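Filed under: Selling Your Place, Tips & Fixes

Every spring the same list goes around. Bake cookies before the showing. Put lemons in a bowl. Paint the front door red. I have sold two houses and helped my sister sell one, and I've walked through more open houses than is good for anyone, and I have never met a buyer who paid more for a house on account of a lemon.

So this page is the short version, with the things I'd still do and the things I'd skip. Your agent may tell you otherwise. Ask what it costs and who is paying.

Start with the smell. Go out for a couple of hours, come back in through the door the buyers will use, and breathe. Whatever you notice in the first few seconds is what they'll notice. Then find where it comes from. A plug-in air freshener tells people you have something to hide, and the strong ones give half the visitors a headache. Usual suspects are the garbage disposal, the dog's bed, the washing machine seal and the carpet just inside the back door. Ice cubes and coarse salt down the disposal will knock off some of the gunk. Baking soda on carpet helps a bit if you leave it overnight. It won't do anything for a pad that has soaked through, whatever the box says.

Light bulbs are the cheapest thing on the list and one of the few I believe in. Go room by room and make them match. One cold blue bulb in a fixture with two warm ones makes a kitchen look like a bus station. I went through our hallway with a bag of 60 watt equivalents and spent less than I would have on dinner. Put the bright ones in closets and the basement stairs. Wash the glass shades while you have them down. There will be bugs.

Empty the junk drawers, or at least one of them. Buyers do open drawers. They open the built-in ones, the linen closet, the cupboard under the sink and very often the medicine cabinet, so take your prescriptions with you. What you don't need is a matching set of bamboo dividers from a catalog. Old checkbook boxes work. So do the lids from shoeboxes.

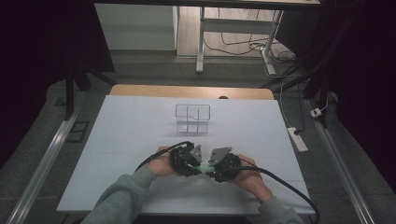

The same goes for closets. The advice you'll read is to take out half of everything, and for once I agree, though I'd ask where the half is going. If it goes into the garage, the garage now looks terrible, and people look at garages. We rented a unit for the summer and I was annoyed by the bill until August, when I found I didn't want most of it back. If you can borrow a corner of somebody's basement, do that and save the money.

Squeaks and sticks. Walk the house and work every door, window and latch. A door that rubs at the top can often be cured by tightening the upper hinge screws, and if they just spin, take one out and put in a longer screw that reaches the framing. Talcum powder between squeaky floorboards does work for a while. I wouldn't promise you a month. Graphite for locks, never cooking oil, and I don't care how many videos say cooking oil.

Now paint. You will be told to paint everything "greige." Paint what is scuffed. If a room is in good shape and the color is only a little out of fashion, leave it. I let a stager talk me into redoing a perfectly good yellow bedroom, and the people who bought the house painted it yellow. They sent us a Christmas card with it in the background. Where you do touch up, feather it out with a nearly dry roller, and try a spot behind a door first. Paint that came out of the very same can will look different after a few years on the wall.

Caulk around the tub is worth an afternoon. Scrape all the old stuff out. Putting new caulk over old looks fine for the photos and starts peeling by the second showing. Fill the tub with water before you run the bead so the gap is at its widest, then let it cure with the water still in. Give it the full time printed on the tube, and don't let anyone shower because "it feels dry."

Yard: mow, edge, sweep. Pull whatever is growing in the driveway cracks. A kettle of boiling water does for most of those weeds, and you may have to go back a second time. Mulch is fine if you already have beds. I would not plant anything for a sale. Twelve dollars a pot for flowers that will be thirsty by Sunday is somebody else's profit.

As for hiring a stager, we had quotes from Nemus and from Drorkden, and both came with a sheet saying staged homes sell faster. Faster than what? I asked, and neither could tell me whether those were the same kinds of houses on the same kinds of streets. Maybe it helps with an empty place, where people can't tell if a bed will fit. For a lived-in house, I think you're mostly paying to have your own chairs moved. Move them yourself, and pull the couch off the heating vent while you're at it.

One more I go back and forth on is the inspection you pay for yourself before listing. Ours found a loose toilet and a missing cover plate, which I could have found. It also found a slow leak under the sink, which I hadn't. 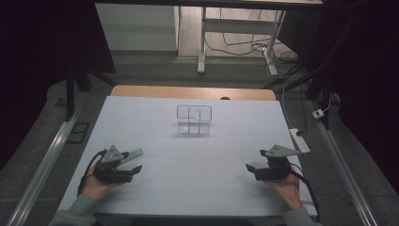

Mirsad Matić wrote in to say I'm too easy on that last one. He paid for his own inspection before selling on Geddes, got a long report, fixed nearly all of it, and the buyer's inspector came through and wrote up a different list anyway. In his view the money would have gone further on a plumber and an electrician for one morning. He also says check whether your state makes you disclose what the report finds, and I should have put that in to begin with.

He may be right. I'd still want to know about a leak.

His other tip was for scratched wood floors: rub a walnut over the mark. I tried it on the stairs. On a light scratch it does darken things, and on the deep one by the landing it did nothing at all except make the step greasy. A wax stick from the hardware store did better. I paid eight dollars at Gerkham and there's most of it left.

Next time, gutters, and whether those mesh guards do anything.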